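**Virnska table oil, 358 mL tin**

Virnska is a clear finishing oil for indoor timber furniture. It is made for dining tables, desks and benches that get used every day and need a finish that can be patched at home. It dries to a low sheen and does not build up a film, so there is nothing to sand back when the surface needs another coat.

Wipe the oil on with a lint-free cloth, following the grain, and leave it for 21 minutes. Wipe off whatever has not soaked in. Bare timber takes 2 coats, a day apart. A table that has been oiled before usually needs one.

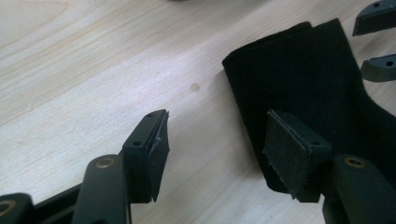 Colour change depends on the timber. Dark species such as jarrah and walnut go noticeably deeper with the first coat. On a light wooden tabletop like this one the shift is smaller, and a test patch on the underside will show it before you commit. Virnska has no pigment and will not hide stains or water rings.

Keep hot pans and wet cloths off the table for a week after the last coat. Clean with a damp cloth and mild soap. Spray polish leaves a residue that stops later coats from soaking in.

Used cloths can catch fire on their own. Lay them flat outside to dry, or soak them in water before they go in the bin.

Stock code 1596. Also sold as a kit with the Orlandini cloth pack. Pick up from our Plenddale store or order by phone. For trade quantities, ask for Ashraful Nanayakkara.

Price list updated Mon 21 August.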